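Subject: Re: [court-watch] Bail hearing in the Charbonneau warehouse case
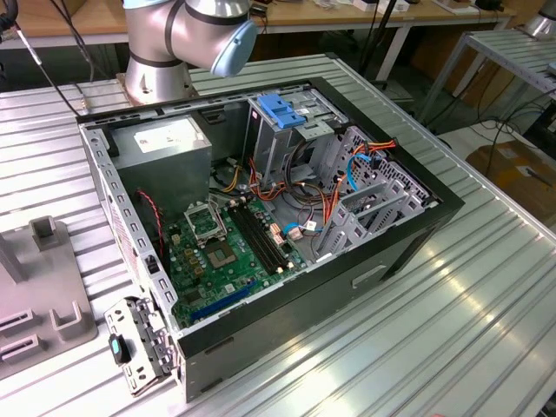 Dilani Siddiqui wrote:

> I was in the public seats for the morning part and had to leave at
> the lunch break. When I left, the prosecutor was asking for both men
> to be held until trial and the judge had not ruled. Does anyone have
> the rest? I would like to know what happened with the older
> defendant, and whether the protective order for the night clerk was
> dealt with or put off again.
>
> Also, the local paper has the charge as robbery. I heard burglary
> read out, twice. Can someone check the sheet?
>
> Dilani

Dilani,

I stayed until the end, which was 4:20 p.m. My notes are below. Where I could not hear, I have said so. The microphone on the defense table was off for most of the afternoon.

Charges. You heard right. The sheet posted outside the courtroom says burglary in the second degree and possession of stolen property, for both men. The younger one has an added count of making a threat, which relates to the night clerk. The word robbery does not appear anywhere on it. I have written to the paper and asked for a correction but have not had a reply.

The older defendant. Released on conditions. Bail was set at $3000 and his sister was in court to sign for it. He has to stay at her address in Grerkwood, be indoors from 9 p.m. to 6 a.m., and have no contact with the clerk or with anyone employed at the Charbonneau warehouse. His lawyer said he is 61, has a heart condition and has no record of any kind. The prosecutor did not dispute the record but said he had been the driver and knew what he was driving. The judge said that was a matter for trial.

The younger defendant. Held. The judge gave two reasons. One was the threat count. The other was that he missed a court date in Caltura last year on an unrelated matter. His lawyer said the notice for that date went to an old address and offered to bring in the envelope. The judge said she would look at it if a new application was made, but she was not going to decide on an envelope she had not seen. No application had been filed when I checked with the clerk's office before leaving.

Protective order. It was granted for the night clerk, for 600 feet, covering both the home and the workplace. It runs until the case is finished. The defense asked for the workplace to be left out, on the ground that the older man's doctor has an office on the same block. The judge kept the workplace in and said he could use the side street entrance if the clerk's office was told in advance of each appointment. I did not catch how much notice he has to give.

The clerk was not in court. A victim advocate read a short statement. Please do not post the clerk's name here, even though it was said aloud once by mistake. The judge asked the reporter present to leave it out and I think we should do the same.

Property. This took longer than anything else in the afternoon. The prosecutor says the goods taken belonged to a company called Prinero, which rents space in the warehouse, and that most of it was found in a storage unit in Caltura. The defense wants a full list with serial numbers. The list handed over so far is one page and gives only types of goods. The judge ordered a complete inventory to be given to both lawyers before the next date. Prinero has asked for its property back and that was refused for now. The prosecutor said photographs might be enough for trial. Neither defense lawyer would agree to that until they have seen the inventory.

Next date. December, same courtroom, 9:30 a.m. The exact day was going to be confirmed by the clerk after the lawyers compared calendars. I will send it when it is posted.

A few things for anyone covering the next one:

The entrance on the parking lot side is closed. Use the front steps or the ramp on the left.

Phones have to be off, and this was enforced. One man was told to leave for texting. Paper notebooks are fine.

The case is listed under the older defendant's last name only, so a search for the younger one brings up nothing.

If you have notes from the morning, please send them to me directly and I will put the two halves together for the archive. I mainly need to know whether the detective gave a time for the alarm call. In the afternoon it was referred to as 1:15 a.m. by the prosecutor and 1:50 a.m. by one of the defense lawyers, and no one corrected either of them.

I can't be there in December as I am covering traffic court that month. If you want to take it, reply to the list so we don't end up with two people there and none in juvenile intake.

Thilini Sultana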